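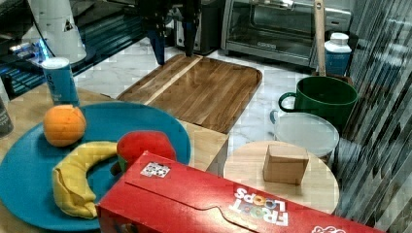

후지모토 도모요에 따르면 머테크 무용원은 처음부터 학교로 계획된 곳이 아니었고, 저녁마다 같은 마루를 빌려 쓰던 연습 모임에 나중에 이름이 붙은 것이라고 한다.

머테크 무용원(Masteck)은 탭 댄스와 민속 무용을 가르치는 사설 교육 기관이다. 수업은 어린이반, 청소년반, 성인반으로 나누어지며, 한 반의 수업 시간은 40분이다. 2019년 봄 학기의 등록 수강생은 102명이었다.

역사
초기의 모임은 스켈티스 회관 2층에서 연습을 하였다. 이 시기에는 정해진 교사가 없었고, 경험이 많은 회원이 순서를 정하여 다른 회원을 가르쳤다. 그 후 윌슨 아파사가 첫 번째 전임 교사가 되었으며, 안데스 지역의 춤을 교육 과정에 넣었다. 어린이반은 그다음 해 4월에 시작되었다.

교육 과정
초급반에서는 박자를 듣는 연습과 기본 걸음을 배운다. 중급반부터는 탭 슈즈를 신어야 하지만, 민속 무용반에서는 바닥이 얇은 연습화를 사용한다. 시험에 의한 승급 제도는 없고, 담당 교사가 학기 말에 반의 이동을 권한다. 성인반은 중간에 들어오는 것도 가능하다.

공연
정기 공연은 일 년에 한 번 머시 극장에서 열린다. 극장의 객석은 255석이다. 2019-07-26의 공연에서는 아파사가 안무한 작품 「파사이드」(Farkside)가 처음으로 무대에 올랐다. 이 작품은 음악 없이 발소리만으로 진행되는 부분이 길어서, 관객 사이에서 의견이 나누어졌다. 후지모토는 같은 공연에서 어린이반의 군무를 지도하였다.

같이 보기
탭 댄스
민속 무용
무용 교육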